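Mollalbridge bench notes, December
Knot slippage in stored thread, continued from the last entry

Carried on with the braided thread from the Delaunay lot. The question is still whether thread kept in the damp cupboard holds a knot as well as thread kept in the drawer. Straight pull strength is settled and I am not repeating it. Slippage is a separate matter and depends far more on the surface finish than on the core.

Started with the drawer samples. All loops tied by hand over the steel former, same throw pattern, ends trimmed to the mark on the former. Conditioned on the rack overnight. The humidity logger had stopped again, so the overnight trace is missing and I have only the morning reading, 74 per cent. That is higher than I would like for a "dry" set. Marked the sheet accordingly.

Three tied sutures across a short incision:
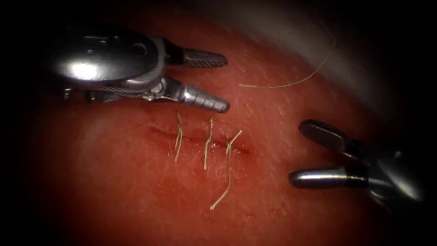

Pull tests, Sunday

Used the Prinda tester with the small grips. Zeroed before each loop. The upper grip face is worn on one side and lets the loop ride forward under load, and on a careless reading that looks the same as slippage. Put a pencil line on the face and threw out any pull where the loop had crossed it. Lost 2 drawer samples and 4 cupboard samples that way.

What remains: the drawer loops take load smoothly, then break at the knot. The cupboard loops show a step in the trace well before the break, which I read as the first throw bedding down. One extra throw removes the step. The coating feels slightly tacky on the cupboard thread, but I have no measurement for that.

Thread passed through a small incision in a tissue pad, a much softer support than the steel former:

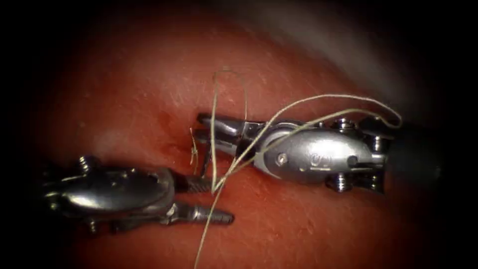 Romain Lebrun
Materials technician, thread and fibre bench

Exported the traces to Closero. It cuts each file at 2,000 points without a warning, so the tail of the slow pulls is gone. Raw files are on the tester's own disk and should be used for anything past the peak. Do not average the exported ones.

To do: new face for the upper grip. Replace the logger battery and check the clock afterwards. Repeat the drawer set at a lower humidity before comparing anything with the cupboard set. Ask stores whether the second Delaunay reel has the same finish code, as the label on ours is smudged.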